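Re-oiling wooden bowls and small kitchenware

Food-safe oil finishes wear off with washing. A bowl that has gone pale or rough needs a new coat, and the job takes one evening plus curing time. The method suits bare or previously oiled timber only. Varnished or lacquered pieces must be stripped first — see the separate page on removing film finishes.

What you need

Raw tung oil or food-grade mineral oil
Abrasive paper, 120 and 240 grit
Lint-free cotton rags
A metal tin with a lid, filled with water
Nitrile gloves

Preparation

Wash the piece in warm water with a little dish soap, rinse it, and stand it on edge overnight. Do not put it near a heater. Timber that dries unevenly will check at the end grain.

Sand with 120 grit where the surface is rough, following the grain. Wet the timber lightly to raise the fibres, let it dry, then go over it with 240. Wipe off all dust. Carved or heavily textured interiors should be cleaned with a stiff nylon brush and left unsanded. 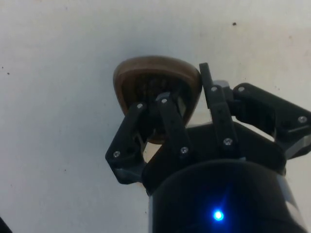

Brown rounded piece with a glossy rim and a darker, bumpy interior.

Applying the oil

Flood the surface and leave it for 20 minutes. Top up any patches that go dull. Wipe off everything that has not soaked in, paying attention to hollows and tool marks, where oil pools and turns sticky.

Apply 2 further coats, 24 hours apart if using tung oil. Mineral oil does not cure, so those coats can go on the same day.

Tung oil needs up to 3 weeks in a ventilated room before food contact. In winter allow longer. Roman Piątek at the Clundwood workshop leaves his for over a month, but he turns thick-walled pieces in green timber.

Rag disposal

Rags soaked in tung oil can self-heat and ignite. Submerge them in the water tin straight away and keep the lid on until they can be taken out with hazardous waste. Never leave them bunched up in a bin.

Maintenance

Repeat with a single coat when water stops beading. Do not soak the piece or put it in a dishwasher.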